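Budgeting for a two-arm robot cell

From the Ritgate Shop Wiki, the open reference for small workshops
Section: Buying and planning
Last edited June 13, 2023

A two-arm robot cell is a workstation where a pair of robot arms share one table and handle parts between them. The term gets used loosely (some sellers say "dual-arm station," and it means the same thing for budget purposes). I wrote most of this article while planning a cell for our own shop at Rarkmont, where we fit hoses and couplings, so it leans toward tube work. If you build something else, feel free to add to it!

What you are paying for

People tend to start with the arms, and fair enough, they're the big line on the quote. But the arm is only a piece of it. Each one needs a gripper, a mount between the gripper and the wrist, cabling, a controller and a solid table underneath, and with two arms you buy nearly all of that twice. I'd put everything in one spreadsheet with a column for each side, left and right, and fill in both columns even when they look identical. On my first pass I had one gripper and two arms - an easy slip, and an expensive one to find after the order goes in.

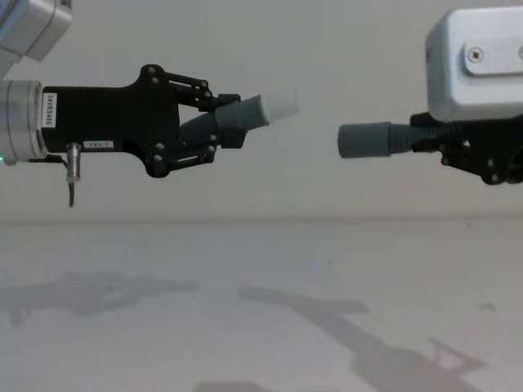 Two tube pieces held end to end, with a small gap left between them.

Grippers

For tube work I like a plain two-finger gripper. Our parts list has 17 different tubes and hoses on it, and I wanted fingers that could cope with most of them before I spent a cent on custom tips. Corrugated hose is the awkward one, as it can flex when you push on it, so think about where on the part the fingers will close. A rigid coupling is a nicer thing to hold if the part has one.

Ask the seller for a price on spare fingertips while you're still negotiating. The Ernov quote I got listed them at $374 for a set, and that was left off the first page entirely. Write down the serial number of each gripper when it arrives, too, and keep it with the purchase papers. You'll want it for warranty calls.

One arm or two?

This is the question I get the most, so here goes. One arm plus a fixture is cheaper, and if you make a single product all year, it's probably the better buy. The fixture holds one half, the arm brings the other. Trouble starts when the products change, because every new shape can mean a new fixture, and I had one priced at $2,152 (just the one!). A second arm costs a lot more up front but can hold different parts with a change of program and maybe a change of fingertips.

My own rule of thumb is to list the products you expect over the next few years, price a fixture for each, and set that total beside the second arm. Add programming hours to both sides of the comparison. Two arms working on the same part take longer to set up, and I badly underestimated that. 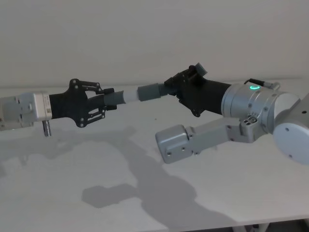 Both arms on one tube assembly, seen across the table.

Space and table

Floor space is cheap until you run out of it. Sketch the arms reaching toward the middle, then sketch the elbows, then anything bolted onto the wrist. Brackets and housings stick out farther than you'd think from a catalog drawing, and they have to clear the tabletop when the arm comes down low. Cables need slack as well. I mocked ours up with cardboard and tape, which took an afternoon and moved the table order up a size.

A plain, light-colored top has worked well for me. Dropped caps and clips show up on it right away, and it wipes clean. Check what's holding it up, though - a wobbly frame will make you doubt everything else in the cell.

Costs that come later

Set aside money for these in the first year:

Training for at least two people
A safety review of the finished cell, with any guarding it calls for
Replacement fingertips and cables
Scrap parts to practice on
Software renewals, if your controller has them

My first-year pot was over $3,000 and I spent all of it, mostly on training. Mtshali, the integrator we used, quoted the safety review separately from the install, so read that part of any quote twice.

See also

Gripper fingertips
Leasing and used equipment
Fixture design for hoses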